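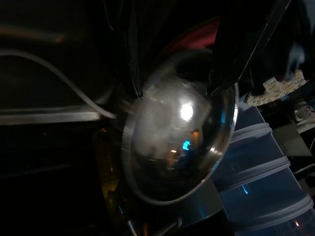 Los dos dedos de la pinza sobre el cuenco de acero, vistos desde la cámara de muñeca.

Acta de la reunión del grupo de manipulación
30 de agosto de 2018

Preside y toma nota: Anas Hajji. Asiste el grupo de pruebas al completo, salvo las dos personas que siguen de vacaciones y que han mandado sus comentarios por escrito (se agradecen mucho, sobre todo los de la parte eléctrica, que venían con esquema y todo).

1. Acta anterior

Se lee y se aprueba la de julio con una sola corrección: donde ponía que el controlador Bilham estaba «instalado» debe decir «recibido», que no es lo mismo, y bien que lo hemos sufrido después. Queda pendiente de aquella reunión el inventario de cables, que pasa una vez más al final de la lista con las disculpas de quien firma.

2. Comparación de pinzas

Es el punto al que hemos dedicado casi toda la mañana, y con gusto. Se repasan las pruebas hechas con las dos pinzas candidatas, la Varnley y la Girico, sobre los objetos de cocina que acordamos antes del verano. Hay 400 intentos registrados en total, repartidos a partes iguales entre las dos, y de ellos 43 acabaron con el objeto suelto antes de llegar a su sitio. La mayoría de esas caídas se concentran en el cuenco de acero inoxidable, que ya sabíamos que iba a ser el hueso del conjunto: es curvo, es liso y, en cuanto los dedos lo cogen un poco de lado, se inclina y enseña la panza a la cámara.

La Varnley agarra mejor por el borde y perdona bastante los errores de posición. La Girico cierra más deprisa y con más suavidad, y en los objetos de tela ha ido francamente bien, pero en el cuenco patina más de lo que nos gustaría. Se comenta que con puntas de goma nuevas podría igualarse la cosa, y varios compañeros piden que no se descarte todavía. Se discute también si la fuerza de cierre era la misma en las dos tandas. Lo era en el ajuste – otra cuestión es lo que llega de verdad a la punta, y eso no lo hemos medido.

Se acuerda repetir solamente las pruebas del cuenco con las dos pinzas, con puntas nuevas en ambas y un medidor de fuerza prestado por el laboratorio de al lado, que ya ha dicho que sí.

3. Cámara de muñeca

Se revisan con calma varias imágenes de la cámara de muñeca, entre ellas la que encabeza este acta. El brillo blanco en mitad del metal ocupa poco, pero es lo más luminoso de toda la imagen, y el programa de detección lo toma a veces por un objeto aparte. Lo mismo pasa con los reflejos pequeños de color. El resto queda muy oscuro, tanto que el borde del cuenco se distingue bien por la derecha y por abajo, y bastante peor por otros lados.

Hay dos opiniones sobre la mesa. Una parte del grupo prefiere añadir una luz difusa y quitarse el problema de encima; la otra cree que conviene seguir con poca luz, porque en una casa normal nadie va a montar focos para que el robot friegue. Después de un buen rato (y de un café, todo hay que decirlo) se llega a un arreglo: cada tanda se hará dos veces, una con la luz actual y otra con luz difusa, y se guardarán por separado. La exposición quedará fija en ambas.

4. Controlador y brazo

El controlador Bilham ya funciona, por fin, con el brazo Ndung'u. Se han visto 3 paradas inesperadas desde que se puso en marcha, todas al pedir un giro rápido de muñeca. Los compañeros de software sospechan del límite de velocidad de la última articulación y piden unos días para mirarlo con tranquilidad. Entretanto se trabajará a media velocidad, también en las repeticiones del punto 2, para que las dos pinzas jueguen con las mismas cartas.

5. Compras

El juego de puntas nuevas, con sus adaptadores, sale por 1.499 euros. Se aprueba el gasto. Se pide que esta vez el paquete se entregue en el taller y no en recepción.

6. Acuerdos y encargos

– Repetir las pruebas del cuenco con las dos pinzas: equipo de pruebas.
– Fijar la exposición y preparar la luz difusa: equipo de visión.
– Revisar el límite de velocidad de la muñeca: equipo de software.
– Pedido de puntas y adaptadores: Anas Hajji.
– Inventario de cables: Anas Hajji, otra vez.

7. Ruegos y preguntas

Se ruega anotar en el cuaderno cualquier cambio de puntas, aunque sea para una prueba de cinco minutos. Se pregunta si la decisión final entre Varnley y Girico se tomará en la próxima reunión; se responde que esa es la intención, siempre que las repeticiones estén acabadas. La fecha se avisará por correo.

Anas Hajji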